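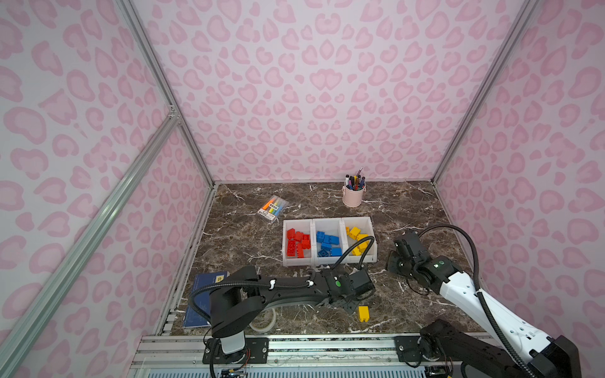 Figure 1. Workcell with pink leopard-print wall panels and a dark marble-patterned tabletop.

Clue Placement in a Detective Novel: A Coding Study of Ulesgate
Svenja Egger
Project report, Popular Fiction module

1. Purpose

The project tested whether the solution to a detective novel can be reached from the text before the detective states it. The text was Ulesgate, a mystery of 352 pages set in the harbor town of Flunulier. Inspector Sumampouw investigates the drowning of a salvage agent, Clurow, whose boat is found tied up with its lamps lit. The edition used was the paperback, and all page references are to it.

2. Method

The novel was read twice. The first reading was done without notes. In the second, each passage bearing on the drowning was entered in a spreadsheet with its page, the speaker or point of view, and one of five codes: physical evidence, testimony, timing, motive, or false lead. A passage had to be at least one full sentence. Repeats were entered again only if they added a detail. The harbor log in chapter 6 was treated as a single entry, although it runs over three pages.

Testimony caused the most trouble. Several witnesses repeat what another witness told them, and the narrator does not always say who was in the room. Such cases were coded by the person speaking on the page.

3. Results

The second reading produced 87 entries. Testimony was the largest group and motive the smallest. Timing entries cluster in the first third of the book and then almost disappear until the tide tables are brought out at the inquest. The false leads nearly all concern the missing insurance papers, a thread that is dropped without much explanation once the clerk is cleared.

The entry that matters most is the remark about the wet mooring line. It comes in the middle of an argument over rent and is given to a minor character. Sumampouw does not respond to it, and the chapter moves on to supper. 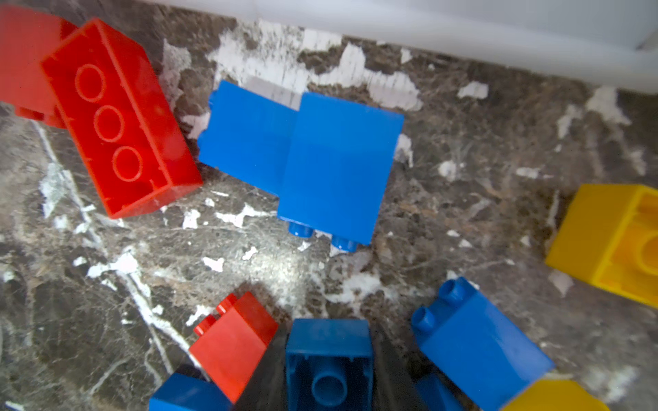
Figure 2. Red and blue bricks.

4. Discussion

The solution depends on three facts: the state of the line, the hour of low water, and the sister's having a second key. The first two are on the page well before the closing chapters. The third is only implied — she is inside the office one evening when it is described as locked. Whether this counts as fair play depends on how much inference is asked of the reader. Under the coding rules it was entered as physical evidence, but a stricter scheme would leave it out.

The confession is long, at around 2,000 words, and adds a motive not found earlier in any form. The method can be worked out from the text; the reason for the crime cannot. Reading notes from February, written after the first reading, name the correct person for the wrong reason.

5. Limits

One reader did all the coding, and the second reading was made with the ending known. This probably raised the number of timing entries. A second coder who had not read the book would be needed to check the figures. The prologue was left out because its narrator is never identified.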